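Brusitwood Robotics Club
Handheld Gripper Guide
Section 6: Setting Up and Recording the Cloth Task

Revised September 4, 2026
Maintained by Nazar Nechyporuk and Hipólito Henríquez

Read Section 5 (Charging and Storage) first. If you are picking up in the middle of someone else's session, go straight to 6.5 and check the log before you record anything.

6.1 What you need

- Handheld gripper with both orange finger tips fitted
- Spare tips (small bag in the Tredine drawer)
- One cloth from the task bin
- Table with a clear working area
- Laptop with the Hijazi recorder installed
- USB cable, the long one
- Small screwdriver
- Session log

The Salton folder on the club drive holds all finished recordings. Do not record straight into it. Record to the laptop and copy over at the end of the session, as described in 6.6.

6.2 Checking the gripper

1. Hold the gripper by the handle and squeeze the trigger slowly. Both fingers should move together and meet in the middle.

2. Look at the tips. Replace a tip if it is split at the end or has gone cloudy where it touches the other one. Tips are replaced in pairs.

3. Check the screws on both finger plates. Turn each one until it is snug and stop there. The plates are soft and the threads strip easily.

4. Check the marker on each finger. It should be flat, with all four corners stuck down. The left and right markers have different patterns and must not be swapped. If one is peeling, print a new one from the marker sheet at 100% scale. "Fit to page" changes the size and the recorder will report the wrong finger opening.

5. Wipe the lens with the gray lens cloth. Do not use the task cloth or your shirt.

CAUTION: Keep your fingers out of the jaws when someone else is holding the handle. The spring is strong enough to pinch skin.

6.3 Preparing the table

1. Clear everything off the working area that is not part of the task. This includes drinks, phones and the laptop. Put the laptop on the side bench.

2. Turn on the ceiling lights. Close the blinds if there is direct sun on the table. Some shadow from your arm is unavoidable and does not spoil a recording.

3. Lay the cloth down without smoothing it. For this task the starting shape should be different every time. Drop it, push it around a little, and leave it.

4. Stand so that you can reach the whole cloth without leaning on the table.

Note: Last year's team ironed the cloths and laid them out square for every run. Those recordings are still in the archive under June, but they are kept separate from the current set. Do not mix them in.

6.4 Recording a grasp

1. Connect the cable and open the recorder. Wait for the preview. The view is round with a black border, and you should see both fingers at the bottom.

2. Open and close the jaws fully twice. The opening value on the laptop should go up to 81 and come back to zero. If it stops short, see 6.7.

3. Press Start. Wait for the beep before moving.

4. Bring the gripper in from above with the jaws open. Keep the handle tilted back a little so that the markers stay in view.

5. Lower the tips until they just touch the cloth. Do not press into the table.

6. Close the jaws slowly. You want a small fold caught between the tips, enough to stand up in a peak.

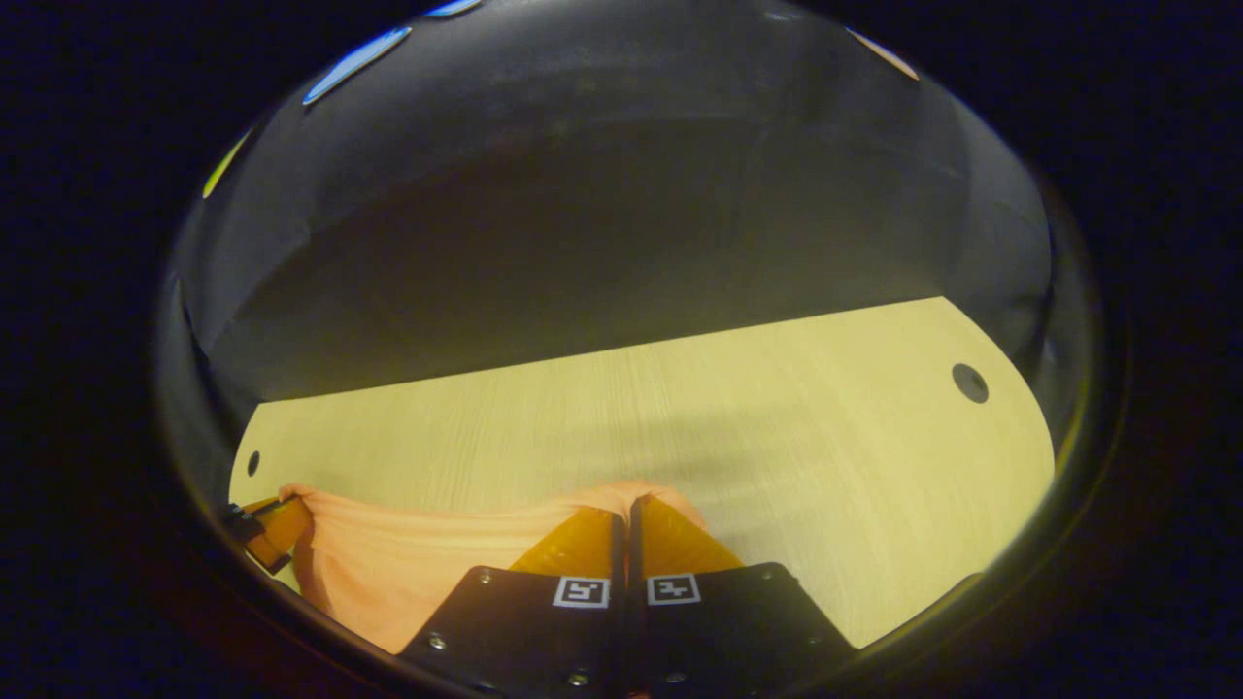 Reading time for this section: 6 min

With the cloth pinched at a raised fold like this one, both markers should be visible on either side of the gap. If the fabric has bunched up over a marker, open the jaws, back off and take a smaller pinch. You do not have to stop the recording to do this. Second attempts are useful to us and should be left in.

7. Hold still for a slow count of four.

8. Lift straight up, move the cloth to its new position, and lower it until the fabric touches the table.

9. Open the jaws all the way before you pull back. If you pull back early the cloth comes with you.

10. Press Stop, then enter the run number in the log.

CAUTION: Do not drag the tips across the tabletop. It marks the wood and wears the ends of the tips flat. Keep clear of the round holes in the table too. A tip can catch on the rim and twist on its plate.

6.5 Keeping the log

Write one line per run. Each line needs the run number, your initials, which cloth you used, and one of these three words:

good: the cloth was picked up and set down where you meant it to go
retry: it took more than one attempt, but got there
fail: the cloth was dropped or never picked up

Failed runs stay in the set. Please do not delete them to make the log look better. Two people did this last season and Hipólito had to renumber the whole folder by hand.

Delete a run only if the lens was blocked, the cable came out, or someone's face is in view. Cross out the line in the log and write the reason next to it. Do not reuse the number.

The goal for the competition set is 400 runs. Change to a different cloth after every tenth run, and hand the gripper to another person when your wrist gets tired. Tired operators start to squeeze the trigger too fast and it shows in the data.

6.6 Ending the session

1. Close the recorder before you unplug the cable. Unplugging first can damage the last file.

2. Copy the session folder to Salton. Name it with the date and your initials.

3. Open the first and last files from the copy and play a few seconds of each.

4. Store the gripper on its stand with the jaws open. Leaving them closed puts a flat spot in the tips.

5. Return the cloth to the task bin. Put any cloth with a stain or a pulled thread in the other bin and tell Nazar.

6. Sign the log.

6.7 Common problems

Preview is black
Take off the lens cap. If the cap is already off, unplug the cable, close the recorder, plug the cable back in and open it again, in that order.

Opening value jumps or reads blank
A marker is out of view, dirty or in glare. Tilt the handle back, or turn so that the nearest light is behind you. If that does not help, check for a peeling corner.

Opening value stops below 81
A screw has backed out and is stopping the plate, or a tip has been fitted crooked. Take both tips off and check again with bare plates. If the value is now correct, refit the tips. If not, put the gripper aside and write it on the repair sheet.

Cloth slips out when lifted
Take a slightly bigger pinch. If it keeps slipping, wipe the tips with a damp paper towel and let them dry. Hand lotion is the usual cause.

No beep after pressing Start
Laptop sound is muted. The recording is probably running anyway, so press Stop and check the folder before you start over.

Repairs other than screws, tips and markers are covered in Section 8. Do not open the handle.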